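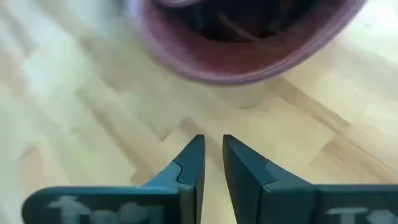 Dark teal plastic against a light floor

Teal is a dark colour lying between blue and green. The name comes from the common teal, a small freshwater duck with a patch of similar colour around the eye. The bird's name was in English use long before it was applied to the colour. In everyday speech teal overlaps with petrol blue, peacock and dark turquoise, and the limits of each differ between trades and between countries.

Naming and standards

Teal is one of the basic named colours used in web design, where it is made from equal amounts of green and blue light at half strength, with no red. Paint and textile makers do not follow this value closely. The Stender chart, used by decorators, lists five shades under the name, the darkest of which is close to black in poor light. The Quinlan chart lists two and places both among the greens.

Use in plastics

In moulded plastics the colour is usually obtained by mixing blue and green pigments into the raw material before shaping. Surface finish has a marked effect on the result. A matte surface scatters light and looks paler along raised edges, while recessed faces can look almost grey. Flikex, a supplier of coloured pellets, sells teal in batches of 200 kilograms and advises buyers to compare samples under daylight, as lamps with a yellow cast shift the colour towards green.

Use in interiors

Teal is common in tiles, upholstery and painted woodwork, often beside white, cream or pale grey. The Nerulel tile works produced a teal glaze in a single run of 3,000 pieces. Slight differences between firings are regarded as normal for glazes of this type.

See also
Cyan
Turquoise (colour)
Viridian

This page was last edited on 10 June 2020.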